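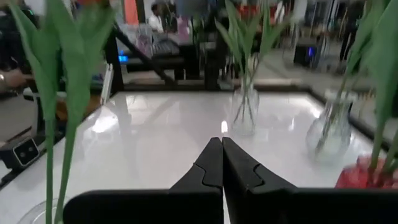 3 September 2025

Okay so I have listened to Trarano all the way through three times now and I need to write this down before I go online and let other people tell me what I think. Golnar Kordestani, you absolute menace. Two years of "I'm not writing about my private life anymore" and then she drops a breakup record so specific that it has a street number in it!

The street number is 708, by the way. It's in the second verse of "Spare Key" and she sings it really slowly, like she wants to be sure we all got it. I got it. I have been singing seven-oh-eight at the sink all evening.

Everybody is going to say the whole album is about the drummer from Grukard, and fine, probably half of it is. They were together for what, three years? He's in "Spare Key" for sure (the bit about the sticks left in the umbrella stand, come on) and he's in "Nice to Your Mother" and I would bet money he's in the one where she just hums for the last minute and then you hear a door. But I don't buy that he's the guy in "Danholm." I just don't. She was already singing a piece of "Danholm" at soundcheck on the last tour, I remember the clip, and that was before anyone had seen the two of them in the same room. So who is it?? My theory is that it's the first boyfriend, the one from before the first record, the one she only ever called "the swimmer" in interviews. There's a line about chlorine. Nobody puts chlorine in a love song by accident.

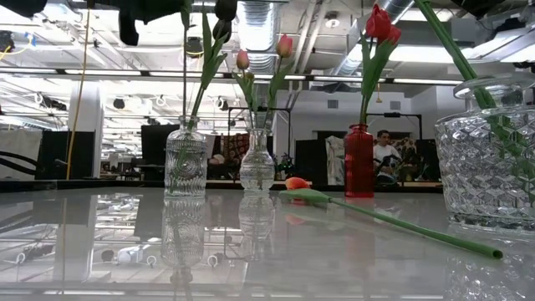

I called Italo the minute it finished and he hadn't even started it yet, because he was waiting to hear it on the good speakers. So I had to sit on the phone and not say anything about anything, which was torture, and then I said "chlorine" by mistake and he hung up on me. He called back an hour later and he'd done the whole thing and he disagrees with me about practically all of it. He thinks "Danholm" isn't about a man at all. He thinks it's about her old bandmate, the one who quit, and that it's a friendship breakup song we've all been too romance-brained to hear. I said what about the kiss in the bridge and he said people kiss their friends goodbye, and I said not like that, Italo Mazza, not with a key change.

(He may be a little bit right. I'm not telling him until at least October.)

Here's my ranking as of tonight and I reserve the right to change it. "Spare Key" first, obviously. Then "Danholm." Then "Yimyam," which I thought was going to be a joke because of the title and it kind of is, it's named after the noodle place where they had the big fight, and she rhymes it with "slim jam" and somehow I was in tears by the end of it. Then the humming one. The rest I need more time with, except "Radio Silence," which I never need to hear again. There are 10 songs and 9 of them are good, and that's more than I can say for the last record, sorry.
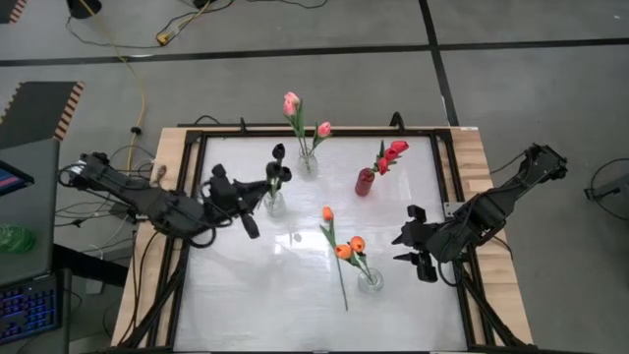
The production is the thing I keep going back to, though. The old albums were so packed, there was always a tambourine or a choir or somebody's uncle on the accordion, and this one is mostly her and a piano and a whole lot of air. I was trying to explain it to Italo and what I came up with was a shiny white tabletop with a pale wood border, like in the photo here, where whatever you stand on it gets a soft, pale reflection underneath. That's what they've done with her voice! There's the real one and then just under it there's a second, paler one, and on headphones you can hear where they touch. Italo said he just calls that reverb. He has no poetry in him at all.

And I do feel a bit weird, I'll admit, about how much I enjoy the detective part. These were actual people in an actual apartment and somebody had to move out of it. The Grukard guy hasn't said a word and I noticed that he turned his comments off, so he's probably having a lousy week. I wouldn't want a song with my house number in it. But then she's the one who put it in, and she's the one who left a little gap in the lyrics booklet where a name should go, so I think we're allowed to wonder. Quietly. In a diary. I am not going to be one of those people who goes and stands outside a building.

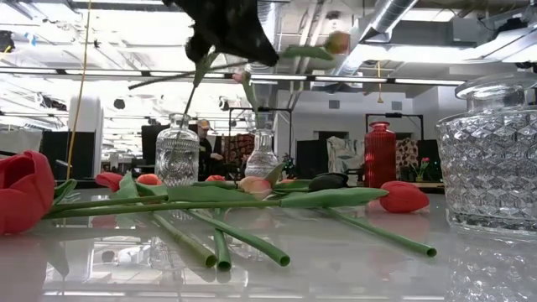

Tour dates are supposed to come out soon and I've already told Italo we're going even if it's the seats behind the pole again. He wants to hear "Radio Silence" live, which tells you everything about his taste. I want her to play "Danholm" and say one sentence before it, just one, so I can finally win this.

It's past midnight and I have work. I'm going to play "Spare Key" one more time with the lights off and then sleep.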